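The stop on the Larkiseck cell failed last August and I never wrote it up. I said I would, so these are my notes from the two days we lost to it.

We had two arms sharing one table. The job was to pick up a metal junction box, hold it, and then bring over the cordless tool for the lid. Golum, our scheduler, decides which arm goes first. Each arm is supposed to ask for the shared area before entering and give it back on the way out.

On run 200 the first arm lost its network connection for a moment while it was over the box. Golum saw the silence, marked the area as free, and sent the second arm in. Etornam Frimpong hit the stop button. One arm stopped. The other kept moving at slow speed until its fingertips touched the side of the first gripper and the force limit tripped.
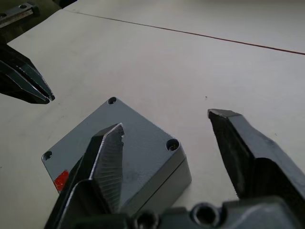
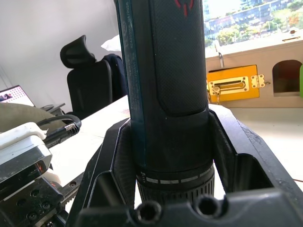

The damage was minor, just a scrape and a bent cable bracket that I straightened by hand. The button bothered me a lot more. It was wired to both controllers on paper, but when Korkor Yakubu opened the cabinet she found that the second channel still had a jumper across it from when we set things up. That one was my mistake. I had put the jumper in to test the first arm alone and didn't tag it.

The scheduler problem took longer. Our rule said that if an arm is quiet for 2 seconds, its area gets released. That makes sense for a crashed program, but a quiet arm is still a solid object. We changed the rule so that a silent arm keeps its area until a person clears it at the panel. It's slower, and we get more stops than we used to - I can live with that.

We also changed a few things around the cell:

- Jumpers are red now and go on a list taped inside the cabinet door.
- The stop button gets tested with both arms moving, every morning, before any parts go on the table.
- The tool is only picked up once the other arm reports that it's parked.

I still don't know why the connection dropped. Korkor swapped the switch and we haven't seen it again, but I have the old one in a drawer and plan to put it on the bench with the logger next.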